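Section 6. Hinar under-sink filter, hookup and first use

Revised Tuesday, June 2, 2026. Replaces the February sheet, bin the old one. The hose order was wrong in it.

Covers the single-cartridge Hinar with the separate little faucet. If yours is the Çınar twin, most of this works but the bracket is different, see the sheet taped inside the Çınar box.

### Before you start

Read the whole section once. Takes a few minutes. Then do it.

You need:

- the filter head, cartridge, bracket, screws (all in the box)
- the tee valve with the rubber washer already in it
- blue hose, white hose
- adjustable wrench, screwdriver, a towel, a bucket
- flashlight, or a phone propped on somthing

Not in the box: thread tape. You only need it on the old metal shutoffs. Plastic ones, leave it off.

**Caution:** cold line only. Hot water ruins the cartridge and can split the housing. Trace the pipe with your hand before you cut in. In some of the Plondport buildings the hot and cold are swapped under the counter and nobody fixed it.

Incoming pressure needs to be at least 40 psi. Less than that and the filter works but you'll get a trickle. Very high pressure, put a reducer ahead of the tee. Trirkby sells one that fits without adapters.
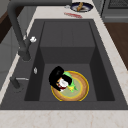
Pull everything out of the cabinet. Yes, everything, including the stuff at the back. You'll be lying on your side in there and the dish soap always goes over. Towel on the cabinet floor, bucket under the shutoff.

### Mounting the bracket

1. Pick a side wall of the cabinet. Not the back, the drain is in the way in most kitchens and you can't swing the cartridge out.
2. Hold the whole unit up with the cartridge in. Leave a hand's width below it. The cartridge drops down when you change it and it needs somewhere to go.
3. Mark the screw holes with a pencil.
4. Take the cartridge back out. Set it on the towel, cap on.
5. Drive the screws. Thin cabinet walls: use the short screws, the long ones come out the other side.
6. Hang the head on the bracket and push until it clicks. Arrow on top of the head shows flow direction. Remember which way it points, you need it later.

Note: renters, ask first. The holes are small but they are holes. There's a free-standing foot for the head if drilling isn't allowed, ordered separately.

### Fitting the faucet

The small faucet goes in a spare hole if you've got one. A lot of sinks have one under a blank cap, where a sprayer used to be. Pry the cap up from below, not from above with a knife.

No spare hole? Drilling stone or a composite rim is a job for a shop. Don't do it with a wood bit. Stainless you can do yourself with a step bit, go slow, drop of oil.

1. Rubber ring on the faucet base, flat side down.
2. Faucet stem through the hole.
3. From below: big washer, then the lock nut. Finger tight.
4. Go up top and turn the spout where you want it. Check the lever clears the wall when its all the way open.
5. Back down, snug the nut with the wrench. Quarter turn is plenty.

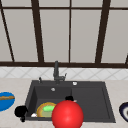 ### Connecting the hoses

1. Close the cold shutoff. Open the main faucet on cold and let it run out. Leave it open.
2. Undo the cold supply hose at the shutoff. Some water comes out. That's the bucket.
3. Thread the tee valve onto the shutoff. Check the washer is seated first, it falls out in the bag sometimes.
4. Put the old supply hose on the top of the tee.
5. Blue hose: tee to the IN side of the head. Push it in until it stops, then tug. If it slides out it wasn't in.
6. White hose: OUT side of the head to the faucet stem. Same thing, push and tug.
7. Look at the arrow. Should point from blue to white. If it doesn't, swap them now.

**Caution:** cut hoses square. A slanted end leaks, slowly, and you find out when the cabinet floor swells. Use the plastic cutter from the box or a fresh blade. Scissors pinch the hose and then it won't seal.

Too much hose? Trim it. Don't coil it tight behind the unit, it kinks and the flow drops. One loose bend is fine.

### First fill and flush

1. Cartridge in. Line up the tabs, push up, turn right until it stops.
2. Tee valve lever closed. Open the cold shutoff slowly. Look for drips at the tee.
3. Close the main faucet.
4. Filter faucet open, then the tee lever open, slow. It'll spit and cough. Air coming out, normal.
5. Run 3 gallons down the drain. First water comes gray from carbon dust. Don't drink it, don't give it to the dog, okay for most house plants.
6. Close the filter faucet. Wait a bit. Wipe every joint with dry paper towel and look at the paper.
7. Wet paper: close the shutoff, pull that hose, recut it, push it back. Then start again from step 2.

Check again before bed and again the next morning. After that you can put the cabinet back.

Milky water for the first few days is tiny bubbles. Let a glass stand, it clears from the bottom up. If it doesnt clear, flush again.

### Changing the cartridge

Every 6 months or 200 gallons, whichever is first. Write the date on the cartridge in marker when you put it in. There is no light or beeper on this model.

- Tee lever closed
- Filter faucet open till it stops running
- Towel under, turn cartridge left, pull down
- New one in, turn right
- Flush same as the first time

Away for more than a couple of weeks: close the tee lever before you go, flush when you're back. Cabinets on an outside wall in winter, leave the doors open on cold nights. A frozen cartridge goes in the trash even if it looks ok.

### If something's off

**Slow flow.** Kinked hose first. Then the tee lever, is it all the way open. Then the cartridge, probably full.

**Drip from the spout after closing.** A few drops, fine. Keeps going, the faucet insert has grit in it. Unscrew the spout, rinse, refit.

**Whistling.** Tee lever half open. Open it fully.

**Taste of plastic.** New hoses. Flush more.

**Won't click on the bracket.** Screws sticking out. Drive them flush.

Spare washers and hose clips are in the small bag stapled to the carton. Keep it with this sheet. Section 7 is the twin-cartridge bracket, skip it if you have the single.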